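Section 7: When the gripper reports a grasp it does not have

Applies to Pido two-finger cells, single or paired arms

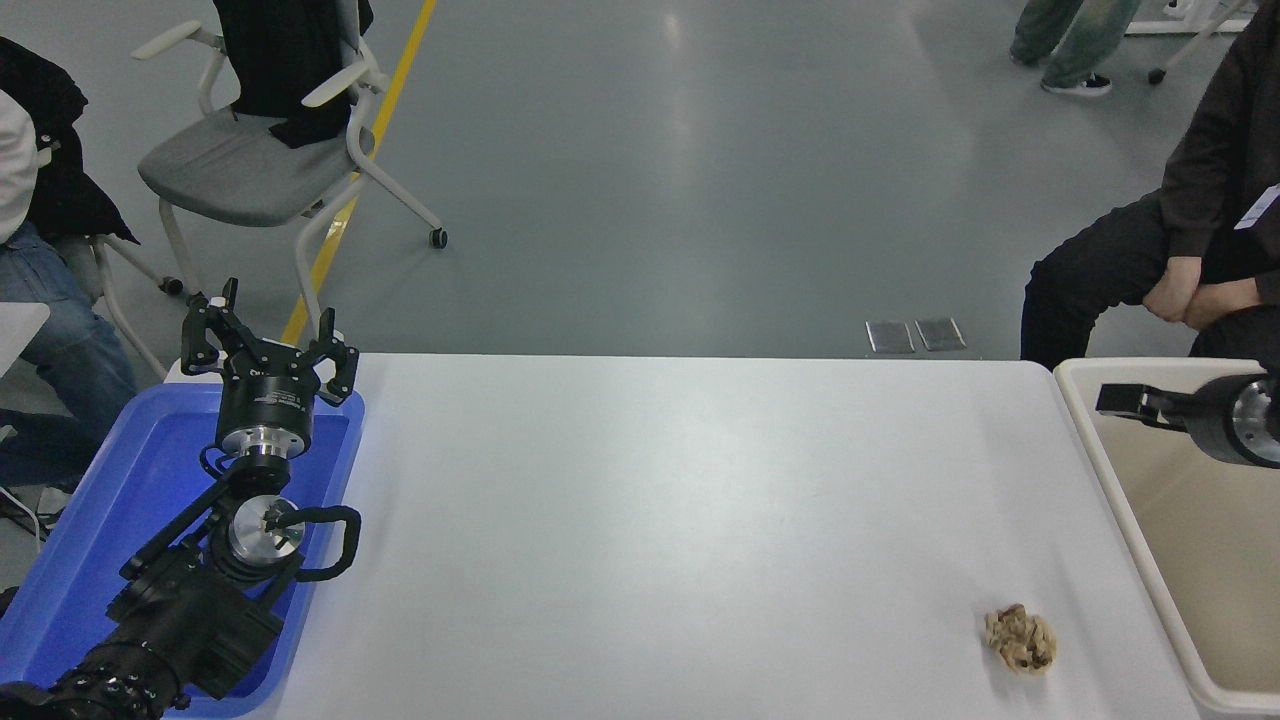
Can I clear fault 324 from the panel and carry on with the shift?

Clear it once if you must, but stop the cell the second time it comes up. The panel button resets the message and leaves the finger position where it was, so a second fault means the first reset fixed nothing.

Fault 324 reads "grasp confirmed, no load." The gripper believes it is holding a part and the wrist sensor disagrees. The original Pido manual blames dirty fingertips. We cleaned a lot of fingertips at Skurier before Ishbel Munro pulled the logs and found that most of our faults came after a cable had been moved. Clean the tips anyway, but don't expect much from it.

7.1 Making the cell safe

1. Press the stop on the panel. Wait for the arm to finish braking.
2. Turn the main isolator off and lock it. On a paired cell, lock out both arms, including the one that shows no fault.
3. Hang your tag on the lock.
4. Check that everyone is outside the reach of both arms before you go in.

CAUTION: An open gripper is not a safe gripper. After fault 324 the controller may still have a close command waiting, and it will carry it out when power returns. Keep your fingers out from between the jaws, even to pick out a scrap.

7.2 Finding the fault

1. Look along the cable from the wrist down to the first joint. A loop that pulls tight at any point in the travel is too short.
2. Unplug the wrist connector and look for bent pins.
3. Wipe the fingertips with a dry cloth. No solvent.
4. Check the bolts on the finger plates. If one turns by hand, replace it.
5. Plug the connector back in and close the collar until it clicks.

7.3 Testing

1. Step out, remove your lock and tag, and restore power. Stay out while the jaws settle.
2. Select slow mode and open the jaws from the panel.
3. Run 500 empty cycles. The supplier suggests 63, a number I have never seen explained. One of our arms passed that and faulted again before lunch.
4. Any 324 during the run is a fail. Lock out and go back to 7.2.

Note: The "self-healing grasp" option in the December update hides the message for the first 3 attempts. The release notes call this an improvement in uptime. Leave it off. A part that was never gripped is still missing from the tray, and you will hear of it later from whoever packs the order.

7.4 Reporting

Write down the arm, the time, the last program line and whether the cable had been touched. Send it to Catriona Laing before the arm goes back into service. "Reset, OK now" will be sent back to you.

Section last changed Friday, November 24, 2023. Cable part numbers are in Section 9.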